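Booking calendar shows the wrong day for repeat hires
Opened by Shagufta Lashari, 01/05/2020. Product: Zovgate Bookings. Status: waiting on customer

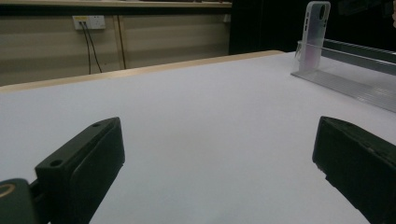
Hello all, and thank you for picking this up so quickly last time. I look after room hire at the Trirkdale centre, and I've got a muddle with our repeat bookings. Anything I set up to run weekly goes in perfectly well on the first date, then every one after that slides back a day. The choir should be on Tuesdays and from week two they're down for Monday, which has put them on top of the chess club (both sides have been very nice about it!).

I've tried logging out and in again, and I've tried the other browser. I also deleted the choir and put them back from scratch - same thing. Single bookings are fine. We have 49 repeat hires in there so I'd rather not redo them by hand if there's any way round it.

Reply from Hugo Jacquet, Zovgate support
Hello Shagufta, sorry about the chess club. Could you go to Settings, then Centre details, and tell me what it says next to Time zone? Please don't delete any more bookings for now, as we can move the existing ones from our end.

Reply from Shagufta Lashari
Well, it says "Not set". I'm fairly sure it said London in September, when Mehwish Rajput first went through it all with me, but I couldn't swear to it. Shall I change it, or leave it alone until you've had a look?

Reply from Hugo Jacquet
Please do change it to London and press Save at the bottom of the page - the one at the top only saves the address. Then make a short test booking, six weeks long, and let me know which days it lands on. If they're right I'll run the correction on the old ones tonight.

Reply from Shagufta Lashari
Saved, and the test is all Tuesdays. Lovely! Please go ahead with the rest, and I'll check the choir first thing tomorrow.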